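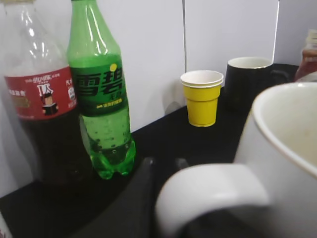 Cola and Sprite on a dark tabletop.

Brurlow Supper Club: the February potluck and a word about drinks

Well, what an evening! We had 44 people through the door at the Lodmont hall, our best turnout since the club moved over from Truden, and I am still finding other people's serving spoons in my kitchen drawers. If you are missing one with a blue handle, please call me before I get too fond of it.

Skarphéðinn Gunnlaugsson brought his lamb soup again, in the big pot this time, and it was gone before the second table had been called up. He has promised to write out the recipe for us, though he warns that he has never measured anything in it except the barley. There were also three potato salads (all very different, I tasted every one) and a rhubarb cake that I would have happily taken home whole.

Now, drinks. Several of you asked whether we could go back to buying soda for everyone instead of having each family bring a bottle or two. I do see the appeal, but we spent 112 dollars on soda the last time we tried it, and half of it sat in my garage until summer. So for March let's keep on as we are – bring what your own table likes to drink, and the club will put out coffee, tea and pitchers of water with lemon. Please write your name on the bottle if you want the leftovers back.

The March theme is soups and breads. Doors open at 5:30 p.m. and we will eat at six, or as close to six as we ever manage. Hanne Grímsdóttir is keeping the sign-up sheet, and she would love to hear from anyone who can bring butter.

Recent items
Parking behind the Lodmont hall
Hanne's rye bread, with corrections
Folding chairs wanted
Walking group: the Lykkegaard loop

This site uses cookies to remember your preferences. Accept | Learn more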